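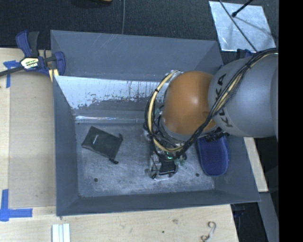
Kallon at work over a metal bin, with a drawstring pouch on the floor and a blue item against the side wall.

Products | Kallon | Import | Downloads | Support

Kallon - picking software for mixed bins

Kallon is the part of our range that decides where a robot arm should reach, how it should get there and what it should do if the first idea turns out to be a poor one. It takes in the view from a camera fixed over or beside the bin, works out which bits of that view are things and which bits are bin, and passes a planned movement to the arm. We have been working on it for a good while now and we're very fond of it, so do forgive us if this page goes on a bit!

Finding things in a shiny bin

Plenty of picking software is happy with cardboard boxes on a matt belt. Worn sheet metal is another matter, with bright patches that look like edges and dark scuffs that look like small parts. Danjuma Nwosu wrote most of our bin model, which learns the walls and floor of your own bin from 30 views taken before any goods go in, and then keeps quietly adjusting as the metal picks up new scratches. Soft goods get their own treatment. A fabric pouch with cords has no fixed shape to match against, so Kallon looks for a patch of cloth it can get hold of and leaves the cord ends alone where it can.

Planning close to the walls

An item leaning on a side wall is the classic nuisance - you can see it perfectly well, but the wrist wants to be exactly where the wall is. The planner treats the whole arm as something that takes up room, cables and hoses included, and you can set how much slack to allow for them. It tries up to seven approaches for each item and picks the one with the most clearance. If none of them is good enough it moves on to another item and comes back later. Sloped walls are fine, and so are bins that don't sit quite level.

Setting it up

Most of the work is done in Import, the setup tool that comes with every licence. You bring in your arm model, your gripper drawing and the outline of the bin, then drag them about until they agree with the camera view. Allow around 30 minutes for a first cell, and a good deal less for the next one. Please do clamp the bin before you start, and run the check again if anybody shifts it.

What you get

Kallon runtime, one cell
Import setup tool
Replay viewer, with every plan kept alongside its camera view
Gripper templates for two-finger and suction tools
Order code: KAL 2050

The replay viewer deserves a special mention. Oluwatosin Bashir built it for our own use and we found we had it open all day, so it went into the box in November. You can step back through any pick, see which approaches were turned down and read the reason for each in plain words.

If you'd like to talk over your own bins and goods, Osaze Uzor looks after new enquiries and is always glad to see a few snaps of whatever is giving you trouble.

Contact Kumham Software | Copyright Kumham | Back to top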